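Toledo Road: Surface, Verge and Fence Record

Last updated: 1 June 2025

Gallery record for the sealed two-lane section of Toledo Road between the Kitell turnoff and the Zarkov boundary. Compiled by Maeve Buckley with site notes from Kieran Ní Bhriain. The record covers pavement colour and condition, line marking, shoulder material, roadside furniture and boundary fencing. Chainages are in metres from the Kitell turnoff and increase in the direction of travel.

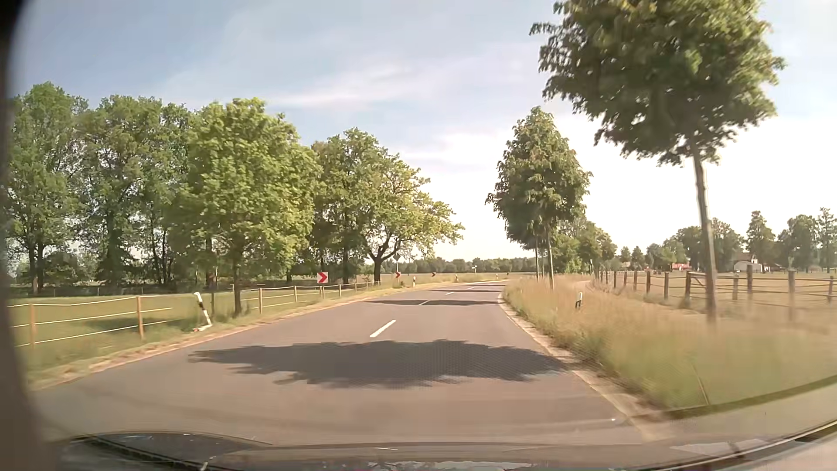
Ch. 300, approach to the right-hand curve. Leaning delineator on the left verge, chevron signs further along.

Pavement. Asphalt, greyish brown with a slight pink cast. The aggregate came from the Ullov quarry, and the same tint is found on other roads sealed from that source. Tree shade falls across both lanes on this approach. Maeve's practice is to inspect shaded pavement on foot as well as from the vehicle — fine cracking is hard to pick up under a canopy at travel speed.

Centre line. Broken white. The dashes can be followed towards the bend, including where one crosses a band of shadow. Night visibility was last assessed in February and is held on a separate sheet.

Right edge. Pale edging strip, with dry soil and patches of grass along its border. Shoulder material is to be topped up when the grader is next on the Kitell side. No change to the sealed width is proposed.

Left verge. Green towards the fence, sandy brown along the asphalt. Mowing is programmed by the district crew and stops short of the tree trunks. Taller grass at the base of the roadside tree is trimmed by hand.

Delineator. White post, black band, leaning sharply to the left with the base displaced near the road edge. Entered as defect 7. Action: reset to plumb in the original line, or replace if the base will not hold. Teresa Brophy has the work order. Spacing to the adjacent posts is to be checked at the same visit.

Fence. Light wooden posts with lines strung between them, set back behind the verge and continuing towards the chevron signs. The left-hand paddock is leased by Nuala and Áine Conneely. Strainer and wire maintenance sits with the leaseholders; the road authority is responsible for the verge only.

Trees. The full-crowned deciduous tree on the left extends low over the fence. Clearance to the fence line is a matter for the leaseholders, clearance to the traffic lane is ours. A larger group of tall trees stands further left, with dark shrubbery beneath. Pruning requests for that group should be sent to Kieran in writing, quoting the chainage.

Chevron signs. Located at the curve. Faces are washed once a year and the fixings checked for movement at the same time. Any sign found turned off its alignment is reported the same day.

Related entries: Ch. 1000, culvert and headwall; Ch. 2000, Zarkov boundary and change of seal. Both are held in the written register — corrections to either should go to Maeve Buckley.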